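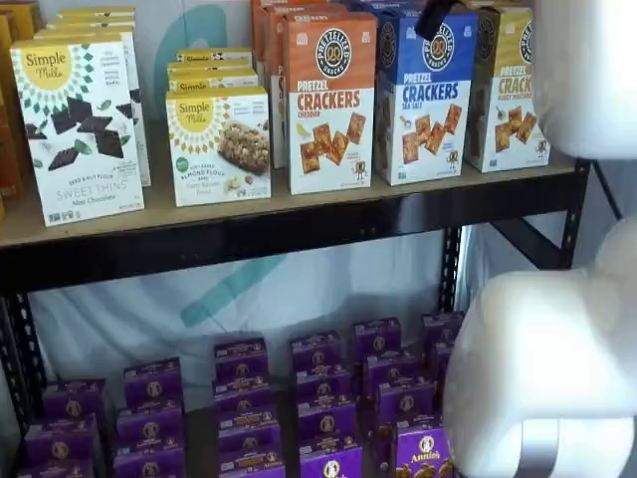 8 Mar 2024

Second session of the gripper comparison at the Barnow test room. Present for the full period were Tatsuya Ichikawa, Eugénie Pruvost and the undersigned. The purpose was to continue the trials on boxed retail goods under the plan agreed with Skutmont, and to settle which finger set should be carried forward to the June review.

The morning was given to setup. Mr. Ichikawa ran the arm through its homing routine and checked the tool offset against the value saved at the first session. The two did not agree, and the offset was measured again. He is of the opinion that the old value was saved before the mounting bolts were tightened. I have asked that the bolts be checked and initialed on the sheet before any offset is stored in the future.

Ms. Pruvost then loaded the Hassanpour controller with the slower approach profile. At the first session we used the default profile for both finger sets, and the results were hard to read for that reason. The new profile brings the tool to a stop short of the box, waits 800 milliseconds for the camera estimate to settle, and then closes. An earlier draft had a wait of 1000 milliseconds, which the Skutmont office considered too long for shelf work. I have no strong view on the matter, but the shorter figure is the one in the plan and we kept to it.

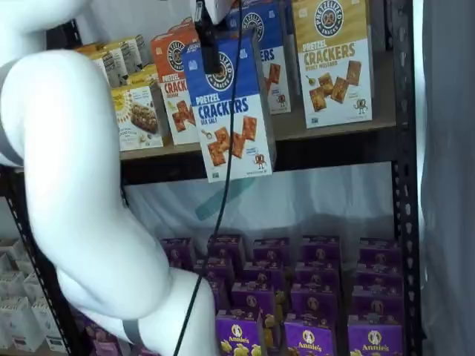
Grip height remains the main point of difference between the two finger sets. The short fingers supplied by Skivlow require the arm to come in low, and on a shelf with neighbors on both sides there is little room for this. The long black finger can be brought down over the upper front of the box from above, and the arm body stays farther from the stock. The sea salt crackers were used for this part of the work, with the cheddar and honey mustard boxes left standing to either side. Ms. Pruvost asked that the tilt of the box in the grip be treated as a measured result and entered for every trial. I agreed, and a column has been added to the sheet.

The plan called for 16 trials with the long fingers. We completed 14. The remaining two were put off when the controller reported a joint limit warning on the return path, and Mr. Ichikawa preferred to review the log before going on. I supported this decision. The warning did not stop the arm, but it was not expected at that position and it should be understood before the next session.

There was some discussion of the cable. It passes close to the work, and Ms. Pruvost would like it tied back along the arm. Mr. Ichikawa pointed out that the wrist needs slack for the deeper reaches. No change was made today - the question will be raised with Skutmont in writing.

Items noted for the next session:

1. Review the joint limit log and complete the two outstanding trials.

2. Repeat the long finger trials on the sea salt box with the grip taken at the top, as in the present arrangement, and record the tilt each time. 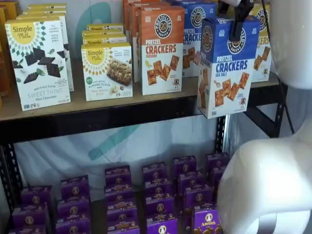
3. Prepare a separate trial sheet for the purple Annie's boxes on the lower shelf. The approach from above will not serve there without a new path, and Ms. Pruvost will draft one.

4. Obtain a written answer from Skivlow on the wear limit of the short finger pads.

The room was closed at the usual hour and the sheets were placed in the project binder. My own view, which I record here and have not yet put to the others, is that the long fingers should go forward and that the short set should be kept for goods lying flat.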